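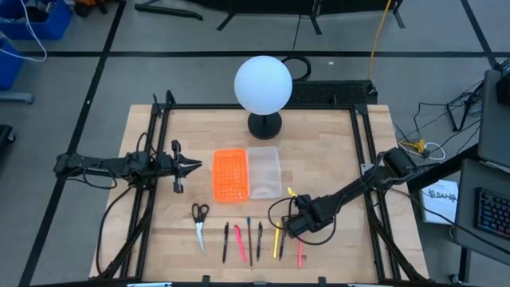 Page last changed: 8/31/22

3. Materials and layout

3.1 What counted as a desk item

The survey covered the small things that people keep within reach when they write, mark up paper or cut something out. We left out paper itself, notebooks, cables, cups and anything with a screen. What remained was a fairly short list of kinds: pens, pencils, highlighters, board markers, scissors, rulers, erasers, glue sticks, clips and staplers. Lamps were recorded as part of the desk and not as items, as in Deng's earlier inventory of reading rooms, although we did note where they stood.

Across the 37 desks in the Erkeveck survey we logged 2474 items. Writing tools made up the larger part of this, and pens alone outnumbered every other kind. A pen with a cap on was logged as one item. A cap found by itself was logged as a loose part and does not enter the totals. Refills, leads and staples were treated in the same way.

Each item was given a kind, a main colour, a length class and a resting place. Length was the only measure taken with a ruler. Anything that would lie flat inside the shorter side of a Protolier small box was put in the short class, anything that needed the longer side was medium, and anything that would only go in corner to corner, or not at all, was long. Most scissors fell into the medium or long class. Pens were nearly always medium. A few thick board markers came close to the line, and where the two recorders disagreed the longer class was used.

3.2 Resting places

A resting place is where an item was when the recorder arrived. We used five: in a closed box, in an open tray, upright in a cup or stand, in a drawer, or loose on the surface. Fostine's scheme has a sixth, "in hand or pocket", which we dropped after the trial week in March. It was used very little and the recorders found it awkward to ask.

The hardest cases were those where a container was there but the item lay next to it. A highlighter leaning on the side of a tray, for example, has been put near its place by someone, and the owner of the desk will often describe it as put away. We logged all such items as loose. This makes the loose figures in section 4 higher than they would be if the owners had done the logging themselves, and readers comparing our tables with Fostine's should bear it in mind.

3.3 Containers

Two sorts of container came up again and again: shallow trays, often with holes or ridges, and small lidded boxes in clear or tinted plastic. Both cost little and both are sold in sizes that suit a pen lying on its side. Owners gave different reasons for liking them. Those with trays said that they could see everything and drop a pen in without looking. Those with boxes said that the desk looked clearer and that the box could be moved in one go when the space was needed for something else.

Bright colours were common in both sorts. Orange, blue and green trays were found easily by their owners even on crowded desks, but a coloured lid also hid what was under it, and several people told us that they had bought a second pair of scissors while the first was in a box they owned. Clear sides helped with this to some degree. A frosted or milky side shows that something is inside but does not always show what, and in our notes the recorders often wrote "contents seen, kind unclear" for this sort of box before it was opened.

Lids deserve a separate remark. A box whose lid had been left off was logged as an open tray, whatever its maker calls it. This was not a rare case. On many desks the lid had been put underneath the box or was being used as a tray in its own right, holding the items in daily use while the box held the rest. The split seems a sensible one and we did not treat it as a fault in the layout.

3.4 The reference table

Desks differ in too many ways to be compared directly, so a single reference table was laid out as a fixed point for the terms used in this paper. It has a light wooden top with a clear grain and a black frame. A round white globe lamp on a black stand is placed towards the far side, near the middle, and the containers go directly in front of it. The near half of the table is kept for the loose items.

The full layout uses one pair of scissors and seven pens and markers, set in a loose row with the scissors at the left-hand end. Handles are turned away from the near side and blades towards it. The pens include several black ones, along with a yellow one and a thin pink one, and there is a pink highlighter close to the scissors. Black pens were wanted in quantity. They are what people have most of, and a row in which every item had its own colour would have been easier to talk about than any desk in the survey.

The row is not a straight one. We tried spacing the items evenly with a strip of card and gave it up. Evenly spaced pens look as though they have been set out for sale, and the recorders began to judge the real desks against them. In the layout we kept, the items lie more or less upright as seen from the near side, the highlighter leans a little, and the gaps vary.

Part layouts were used as well, with fewer items out and some of them lying across the table at a slant. Figure 1 gives a view from the working side, low down and close to the orange container. From this height the lid takes up much more of the view than the items do, and the difference between a thing in the box and a thing just beside it becomes harder to judge. The recorders met the same difficulty at real desks when they logged from a chair instead of standing. 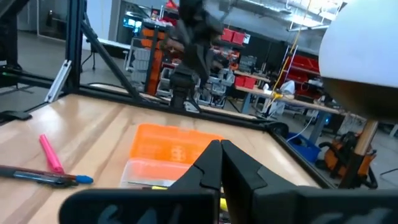 Figure 1. Storage box with orange lid and two loose markers on the reference table, low view.

The pink highlighter and the dark marker with the blue cap both lie to the left of the box, and both are loose under the rule in 3.2. They are at an angle to one another, which is closer to what we found on working desks than the full row is. Pens that have been used and laid down tend to point in different directions. Pens that have been tidied tend to share one.

3.5 Direction and order

This last point was followed up in a small way. For each group of loose items we noted whether most of them pointed the same way, give or take a hand's width at the tip. Shaohua Han went through the survey sheets a second time for this measure alone and marked every pair of neighbours as agreeing or not. There were 3977 pairs in all. Pairs with scissors in them were kept, with the blades taken as the pointing end.

Two cautions apply. Round pens roll until they meet something, so that a pen lying along the edge of a tray may agree with its neighbour through no one's effort. Pens with a clip roll less. We had not recorded clips at the first pass and could not add them later, so the two kinds are mixed in the results. The other caution is that long items agree more readily than short ones on a narrow desk, there being fewer ways for them to lie.

Order by kind was simpler. A group was called sorted if all the items of one kind were next to each other, and mixed if not. Colour was not used for this. Some owners did sort by colour, mostly with highlighters and felt pens, but the practice was limited to people who marked up a good deal of printed work, and on the other desks a run of black pens said more about what had been bought than about how it had been arranged.

3.6 Repeat visits

Desks were visited more than once where the owner agreed, giving 209 visits in total. No warning was given beyond the week in which the visit would fall. Owners were asked not to tidy beforehand, and we have no good way of telling how far they kept to this. On the second and later visits the recorder worked from a blank sheet and did not have the earlier one to hand.

Items were never moved before they had been logged. Boxes were opened only after the surface was finished, and the lid went back as it had been found - on, off or underneath. Where a box held more than one layer, the top layer was lifted out on to a clean sheet of paper and returned in the same order as far as this could be managed. In the deeper Protolier boxes it often could not, and for these the sheets give kind and colour but leave the resting order blank.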